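Bench & Glassware Board > Heating and Stirring > Heating block or oil bath for small flasks?

Started by slowreflux -- 14 replies, last one in September

slowreflux
Good evening to all. In our teaching lab we have always used silicone oil baths for the small round-bottom flasks. Last month we finally changed one station to a heating block on a magnetic stirrer, and I would like to hear from people who made the same change before me. My station is very simple: the blue stirrer hotplate, the aluminum block on top with one well, the temperature probe, and a red holder beside it for the flask when it is not in the block. Under everything there is a black cloth. My questions are two. First, do you put anything between the glass and the metal? Second, does the block need more time than oil to reach the temperature? The paper from Stimetti, where we bought the block, says nothing useful on either point.
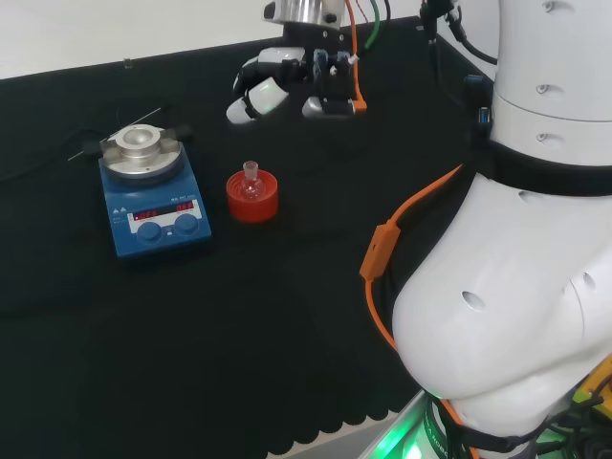
kettle_and_cork
Dry contact is fine if the well fits the flask. I have used blocks for five years and I never put oil or sand in the well. Please measure the flask before you buy more sizes, because a loose fit is the main reason people are disappointed and return to oil.

Mirelle_b
I do not agree fully with this. With a loose fit you can put a little fine sand and it works well enough. Not everybody can buy a new block for each flask. In our place the budget for the whole year of small equipment is smaller than one order from Plamard.

kettle_and_cork
Sand gets on the plate, then under the plate, then in the stirrer. I have cleaned it from too many of them. But I accept that money is money.

slowreflux
Thank you both. I think our flask fits the well, but I will check it again with the other sizes in the drawer. About the probe: at the moment I leave it on the cloth when the station is only being prepared, and I put it in its place later. A colleague told me this is a bad habit and I should fix it on a stand from the start. What do you do?

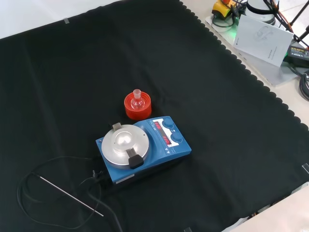 The station from the side, with the probe lying on the cloth and the flask in its red holder.

tannic
Your colleague is right. If the probe is on the table and somebody switches on the heat, the controller thinks the block is still cold and it continues to push. I saw a bath go far over the set value in this way, the oil was smoking and we had to leave the room. Put the probe in first, switch on after.

Mirelle_b
Also some stirrers give an error when the probe is not warming up, but do not trust this. Ours waits a long time before it complains.

oldburette
I want to say something about the cloth, if it is permitted. I would never put fabric under a hotplate. The plate can go up to 300 degrees on many models, and a cloth with such a pretty edge belongs under a cake -- sorry, this is my opinion. It can also pull everything down if a sleeve catches it.

slowreflux
No offense taken. The table is white and the small clear glass disappears on it, so with the black cloth the students find the flask much easier. The far side is held with clips and it does not slide when I pull it gently. But your point about heat is serious, and I will ask what the fabric is made from. I did not choose it myself.
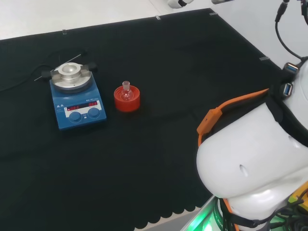
I also thought about a black silicone mat in place of the cloth. Mthembu has one in the catalog which is the right width, but it is sold only in packs of 2 and I need to explain the second one to our office. Does somebody have experience with it? I worry that the feet of the stirrer will stick on it in summer.

tannic
We have the Mthembu mat. The feet do not stick. It collects dust like a magnet, so wipe it each morning. Acetone did nothing bad to ours.

oldburette
A mat I can accept. A ceramic tile is still better and costs almost nothing.

kettle_and_cork
A tile breaks the flask when you put it down too fast. Please keep the red holder in any case, it is the best thing on your table. I use cork rings and they become dirty and crumble after a year or so. Where is yours from?

slowreflux
It came in a box with other parts from Comotix, there was no number on it. The inside of the rim has ridges and the round bottom sits well there. I keep it to the right of the stirrer so the students who are right-handed do not need to reach over the hot block. For left-handed students we move it, and then the cables are in the way. I have no good solution for that yet.
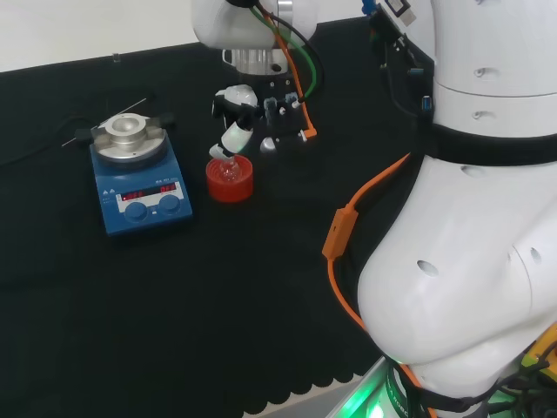

Cables to the left, flask and holder to the right of the stirrer.

Mirelle_b
Turn the whole stirrer a little and take the cables out at the back. With a longer probe cable it is possible on most models.

tannic
And fix the cables with tape to the table. A cable lying free near a hotplate is worse than any cloth.

slowreflux
This I can do tomorrow. To return to my second question, I measured it this afternoon with water in the flask, and the block needed about 2 minutes more than our oil bath to become stable at the same setting. For us this is acceptable, because nobody has to wash silicone oil from the glass after. I will write again when I have an answer about the fabric.

oldburette
Please do. And buy the tile.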